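Skikau Household Water Diary
Data card and reading notes, version 3
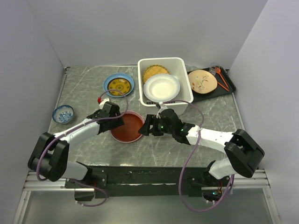 The Skikau Household Water Diary is a collection of short written records about how families use water at home. Every record is one entry from one household. An entry tells the kind of use (cooking, washing dishes, laundry, bathing, garden, other), the part of the day, the amount in liters, and a free comment if the person wanted to write one. The collection has 2592 entries.

I prepared this card so that other people can use the files without writing to me for each small thing. If something is still not clear, please write anyway. The address is in the file CONTACT.txt.

What is in the folder

entries.csv is the main table, one row for each entry.
homes.csv has one row for each household, with the number of persons, the type of home and the neighborhood.
comments.csv has the free comments, in the original language and in English.
codes.txt explains the short codes for the kind of use.
CHANGES.txt is the list of corrections between versions.

The two tables are joined by the column home_id. Please do not join by neighborhood. Lirkard and Baloyi are both written in several ways in the old files, and I could not repair all of them.

How the entries were collected

The households received a paper diary and a measuring jug. They were asked to write after each use, or at the latest in the evening. Many people wrote only in the evening, and for this reason the small uses, like rinsing a cup, are surely too few in the data. Laundry and bathing are more complete, as people remember them well.

Families with a water meter also wrote the meter number every Monday. This value is in the column meter_read. For families without a meter the column is empty. An empty field does not mean zero.

Anel Naidoo visited the homes, explained the diary and collected the pages. Heriberto Arboleda typed the pages and made the translation of the comments. I checked the typed pages against the paper and prepared the tables. When two of us could not read the same number, we left the field empty and put the letter U in the column quality.

Columns in entries.csv

entry_id: the number of the entry, never used again after an entry is removed
home_id: the code of the household
use_code: the kind of use, see codes.txt
day_part: morning, midday, evening or night
liters: the amount, with a point for decimals
method: J for jug, M for meter, G for guess
meter_read: the weekly meter number, if there is one
quality: empty if good, U if unreadable, D if we have a doubt

Known problems

In February the supply was stopped in a part of Baloyi for several days. The families there used stored water, and some of them did not write it down because they thought it did not count. These days look very low. I did not correct them.

Dish washing is difficult to compare. Some people wash in a basin and write the volume of the basin once. Other people wash under the running tap and guess. Please look at the column method before you calculate an average, and if possible report J and G separately.

Roughly 3 percent of the entries have the quality letter D. Most of these are garden entries, where the person wrote minutes of the hose in place of liters. The minutes are kept in the comment.

The diary was made for drinking-quality water only. Rain water was not asked for, but several families in Lirkard wrote it. Those entries have the use code R and should be taken out for most purposes.

Reading the files

All files are in UTF-8, with a comma between the fields and quotation marks around the comments. If you open them in a spreadsheet program, import home_id as text. Otherwise the zeros at the beginning disappear and the join will fail.

Privacy

Names and street addresses were never typed. We removed from the comments all names of children, neighbors and shops. If you find one that we missed, please tell us the entry_id and we will clean it in the next version.

Use and citation

You may use the data for study, teaching and non-commercial reports. Please cite it as "Skikau Household Water Diary, version 3" and keep this card together with the files. For commercial use, please ask first.

Next version

The entries from Pluveo are typed but not yet checked. They will be added with the same columns, and the existing entry numbers will stay as they are.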